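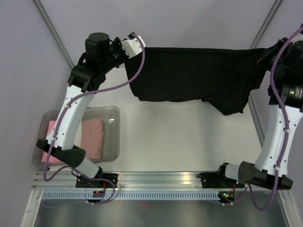 Can the second cell be bought within the current grant?
Most of it can. The arms, rail and enclosure fit the equipment line as approved; spare grippers and the second control computer do not, and we ask to move money from travel to cover them.

Pelgate Textile Handling Project
Progress report to the Cudico Fund, period ending August

Work done

The first two-arm cell is in regular use on cloth handling. The tasks this period were picking up a single item, spreading it between the grippers, and laying it flat for folding. We recorded 174 full runs. Dark fabric still takes longer to set up than light fabric, and uneven hems remain the main cause of a bad fold. We have stopped work on fitted sheets until the second cell is ready.

Equipment bought

All items on the first purchase list have arrived except the replacement gripper fingers. Forketti quoted 7 weeks for these and has since confirmed the order. We had planned on one spare set per cell. Based on wear so far, that is too few, and we now budget for 2 sets per cell.

Cable ties, connectors and other small parts were charged to consumables. That line is overspent slightly. We had left out cable replacement completely, which was a mistake in the original budget. The outer cables flex every time an arm moves and should be treated as a part with a limited life.

Second cell

We asked two suppliers for prices. Forketti offers the arms and rail as one package. Abubakar sells the arms alone at a lower price, but we would have to source the rail and enclosure ourselves and do the assembly in house. We estimate 18 working days of staff time for that, and the saving mostly disappears once those days are costed. We recommend the Forketti package. It also means one set of spares will serve both cells.

The room needs one more power circuit before delivery. The building office has the request and has not given a date. We will not place the order until it does, as there is nowhere to store the crates.

Changes requested

1. Move the unspent travel balance to equipment.
2. Allow gripper fingers and cables to be charged to equipment instead of consumables.
3. Extend the purchase deadline by one quarter.

No change to the total award is requested.

Next period

Fit the new gripper fingers, repeat the dark fabric runs with them, and finish the spares list for both cells. A revised budget table will follow when the Fund has replied on items 1 and 2.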